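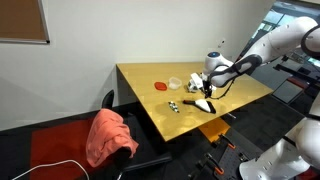 Clemthorpe, 07/10/2020

Ticket: Label printer skips every second label after software update
Opened by: Joonas Ahonen
Product: Prosasix label software, desktop version
Status: Solved, waiting for confirmation from second site

Description of the problem

We print address labels for small parcels from one desk in the packing room. The printer is connected by USB cable to a normal office computer. Until the last update of Prosasix everything was working well. After the update, the printer feeds one empty label after each printed label. If I send a job of 200 labels, the roll is finished in the middle of the job, because one roll has 200 labels on it.

The text on the printed labels is correct and sharp. The position is also correct on the first label, but on the later ones it moves down little by little. There is no error message on the computer, and the light on the printer stays green.

What I tried before I wrote to you

I turned off the printer and the computer, waited some minutes and started them again. No change.

I put in a new roll from another box. No change.

I cleaned the sensor with a dry cloth, as the manual says on page 19. No change.

I printed the test page from the printer itself, with the button and without the computer. The test page came out right, with no empty label after it. From this I understood that the printer is probably healthy and the mistake is somewhere in the settings.

First answer from support (Mabula desk)

Thank you for the clear report. Please open Page Setup in Prosasix and tell us which label height and which gap are written there. Please also tell us if the same values are in the printer driver.

Reply, Joonas

In Prosasix the gap is 2 mm, which is right for our rolls. In the driver I could not find the gap at first, it is hidden behind the button Advanced. There the media type is "Continuous". I am quite sure it was "Labels with gaps" before, but I have no picture of the old settings, so I cannot prove it.

I changed it to "Labels with gaps" and pressed OK. The first five labels were good. Then I closed Prosasix, opened it again, and the setting was back to "Continuous".

Second answer from support

The update installs its own printer profile and loads it at every start. Your change in the driver is overwritten by it. Please do the following:

1. Close Prosasix.
2. Open the driver and set the media type to "Labels with gaps".
3. Start Prosasix, go to Tools, then Printer Profiles.
4. Choose "Use driver settings" and save.
5. Run the calibration from the same window. The printer will feed a few empty labels, this is normal.

Reply, Joonas

I followed the steps. In step 4 the Save button was gray for me — I had to log in as administrator before I could press it. Maybe you can add this to the instructions, other people will surely meet the same thing.

After calibration I printed a full roll in one job. No empty labels, and the last label has the text in the same place as the first. I restarted the computer and printed again a short job, also good.

My colleagues in Drirkow have the same printer and made the same update. I sent them the steps. Please keep the ticket open until they answer.

One small question remains. In May we saved a template for return labels, and it now opens with the wrong font size. Should I open a new ticket for it?

Third answer from support

Yes please, open a separate ticket and attach the template file. We have added the note about administrator rights to step 4.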